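Über uns

Willkommen auf der Seite der Robotik-AG Rumus in Amberg. Wir sind eine Arbeitsgemeinschaft für Schülerinnen und Schüler ab der neunten Klasse, und wir beschäftigen uns mit einer einzigen großen Frage: Wie bringt man einem Roboter bei, mit zwei Händen etwas zusammenzubauen?

Wie es begonnen hat

Am Anfang haben wir nur kleine fahrende Roboter gebaut, die einer Linie folgen. Das war schön, aber nach einer Zeit kannten alle die Aufgabe. Dann bekamen wir durch den Förderverein Illon die Möglichkeit, mit richtigen Roboterarmen zu arbeiten. Seitdem treffen wir uns jede Woche am Nachmittag um 15:30 Uhr im Technikraum im Untergeschoss. Man darf bis 18 Uhr bleiben, vor einem Wettbewerb auch länger, wenn die Eltern es schriftlich erlauben.

Was wir machen

Unsere Hauptaufgabe heißt Montage. Auf einem weißen Brett liegen Platten und blaue Teile, und die Roboter sollen die Teile greifen und an die richtige Stelle setzen. Für einen Menschen ist das sehr leicht. Für eine Roboterhand mit mehreren Fingern ist es schwer, weil schon ein kleiner Fehler beim Winkel genügt und der Stift passt nicht mehr hinein. Wir schreiben jeden Versuch in unser Heft, auch die schlechten. Im letzten Schuljahr waren es fast 500 Versuche, und wir haben aus den misslungenen am meisten gelernt.

Die Gruppe ist geteilt in Steuerung, Auswertung und Teilebau. Wer neu kommt, beginnt meistens beim Teilebau und kann nach den Ferien wechseln. Es ist auch erlaubt, bei einer Sache zu bleiben, wenn man sie gern macht.

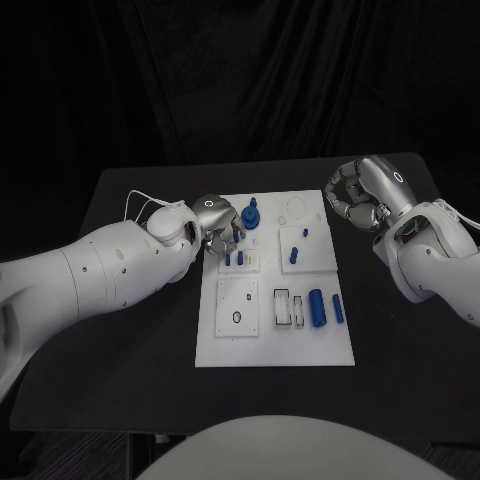
Baloyi fragte bei unserem letzten Informationsabend, warum wir überhaupt Hände mit Fingern benutzen, ein einfacher Greifer mit zwei Backen sei doch billiger und halte einen Stift viel sicherer. Man solle den jungen Leuten zuerst das Einfache zeigen.

Über diesen Einwand haben wir in der Gruppe lange gesprochen. Er ist berechtigt, und für eine Fabrik würden wir wahrscheinlich auch den einfachen Greifer nehmen. Aber unsere Aufgabe verlangt, dass dieselbe Hand ein Zahnrad, einen dicken Zylinder und einen dünnen Stab anfassen kann, ohne dass man etwas umbaut. Außerdem lernt man beim Programmieren der Finger viel darüber, wie die eigene Hand arbeitet. Für den Anfängerkurs haben wir den Vorschlag trotzdem übernommen: Die ersten Wochen übt man jetzt mit einem einfachen Greifer.

Der Rumus-Wettbewerb

Einmal im Jahr, im Mai, veranstalten wir einen kleinen Wettbewerb, zu dem wir auch andere Schulen aus der Umgebung einladen. Jedes Team bekommt dasselbe Brett und hat 400 Sekunden Zeit. Es gibt Punkte für jedes Teil, das am Ende richtig sitzt, und Abzug, wenn ein Teil vom Tisch fällt. Das Programm darf während des Laufs nicht mehr geändert werden. Beim letzten Mal waren 130 Gäste da, und wir mussten Stühle aus der Aula holen. Den ersten Platz haben wir noch nie gewonnen, einmal wurden wir Zweite.

Mitmachen

Man braucht keine Vorkenntnisse im Programmieren. Wichtiger ist, dass man regelmäßig kommt, denn die anderen verlassen sich darauf. Die Teilnahme kostet nichts, nur für das Material sammeln wir pro Halbjahr einen kleinen Beitrag ein. Wer ihn nicht zahlen kann, spricht bitte mit uns — wir finden immer eine Lösung.

Im Technikraum gelten einige Regeln. Lange Haare werden zusammengebunden, und Getränke bleiben draußen. Wenn die Arme eingeschaltet sind, greift keine Person auf den Tisch, und eine zweite Person steht immer beim Notausschalter.

Neue Mitglieder nehmen wir im September und im Februar auf. Für eine Probestunde genügt eine kurze Nachricht über das Kontaktformular oder ein Zettel im Fach der AG neben dem Sekretariat. In den Sommerferien wird beides nicht gelesen, wir antworten dann in der ersten Schulwoche.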